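Two Hours at the Gemia Open Lab, and the Rule Sheet I Took Home

4 min read

I've been to plenty of robot demos where you stand behind a rope, something waves at you, and then there's cake. The open lab at Gemia on February 26, 2025 was a different sort of visit, and I loved it! The theme was house rules for robots doing kitchen jobs, and they let us read the whole binder. (Yes, I read the whole binder.)

It starts with the table. Under Gemia's rules everything on it has a home position, and the person setting up checks each item against a printed sheet before the arm gets power. Cables are routed above or behind the work, never across it. Anything that holds liquid stays put while the arm is moving unless moving it is the task. I liked how short the rules are. Most fit on one line, and each has the initials of whoever last changed it.

The coffee station has a chapter to itself. Handling a pod and handling the lid are written up as separate steps, each with its own grip setting and its own stop point, and the mug has to be on the drip tray before either one begins. 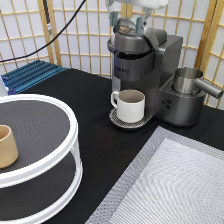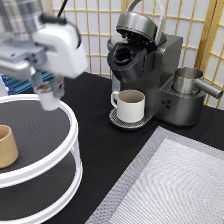

I asked why the chapter was so long for one cup of coffee, and got a great answer: hot water. The sheet sets a keep-out distance of 300 mm for hands while the arm is powered, and 400 once the brew button comes into play. One person watches the arm and does nothing else – no typing, no phone, no chatting with visitors. Stop buttons are tested at the start of every session, and the test goes in the log even when it's boring.

The part I keep thinking about is what they write down when things go wrong. A dropped item counts as an event. So does a person reaching in early, even if nothing touches anything. Gemia borrowed that idea from Saavedra, where the near-miss log is apparently thicker than the manual, and they review theirs every 2 weeks.

One gripe: the cleaning section is thin. It says wipe down the fingers "as needed," and I'd want an actual schedule for anything that goes near a cup. They took the note well and said a revision is planned for August.

Parking is behind the Trurka building, and the side door sticks. Bring a sweater, the lab is chilly.

18 shares · 3 comments

futurefoundry
Did they let you take a copy of the setup sheet? We're writing ours at Futero and keep arguing about who signs it.

benchrat
The one-watcher rule is a good one. We have it on paper and it slips by lunchtime.

mossyoak
Going to the next one just for the binder. Is the side door the one by the loading dock?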